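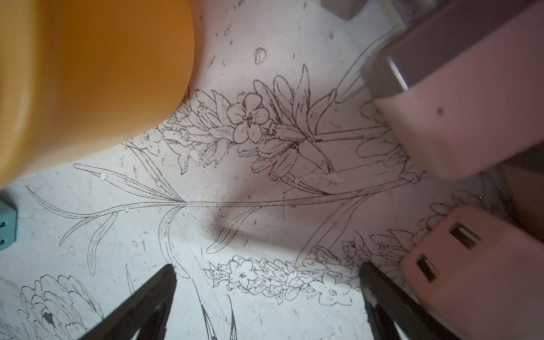 Pink and orange on a black-and-white botanical print.

About us

Grelamen is a small firm that draws and prints patterns for walls and tables. We sell wallpaper, table coverings and cut samples, to shops and to people doing up their own homes.

Maribel Quispe and Arnulfo Llanos started the company in a rented unit with one long bench. Maribel had worked in textile printing and Arnulfo had hung wallpaper for a living. The first order was 70 metres of a leaf pattern for a guest house. Arnulfo hung it himself, and it is still in our range under its original name, Belari.

The archive now holds 503 drawings. Most have never been printed. Marisol Betancur does the plant and bird drawings in black ink at the size they will be printed, and Fidelina Cárdenas works out the colours and the repeats. A new pattern usually takes a season from first sketch to first roll.

We have two main lines. Castaño covers the line drawings of plants and birds, black on white, for tabletops, shelves and drawer linings. Skinia is the coloured wallpaper, with large motifs and strong grounds. The two are often ordered together and we are happy to send samples of both in one envelope.

Every pattern is tried out with ordinary coloured things before it goes on sale. A drawing that looks well on a bare table can disappear once there are cups, trays and plugs on it. We use plain objects in plain colours, move them about and look again from the other side of the room.

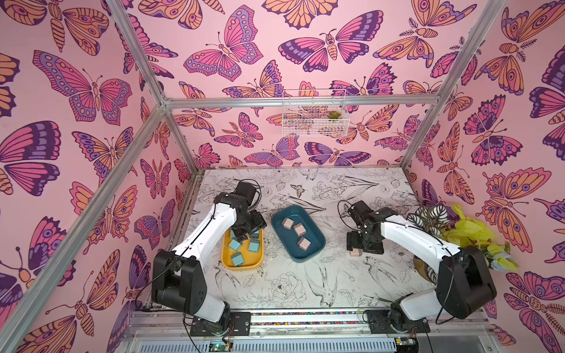

Manizales, March

Light blue cubes in the yellow tray and pale pink ones with the teal tray, on plants and birds in black line. The walls have butterflies and moths in magenta, orange, peach and deep purple over pink. Strong plain colours like the yellow and the teal are easy to pick out on a black-and-white table, and pale pink needs a darker tray under it. Fidelina would keep the table covering black and white with a wall as busy as that one.

Ordering

Wallpaper is sold by the roll and table coverings by the metre. Stock patterns leave us within a week. For trade orders of 300 metres or more we can change the ground colour, and we send a printed strip for approval first.

Leidy Villanueva looks after orders and samples. Please give her the pattern name and the size of your wall or table when you write. Visitors are welcome in the mornings at Unit 146, by arrangement.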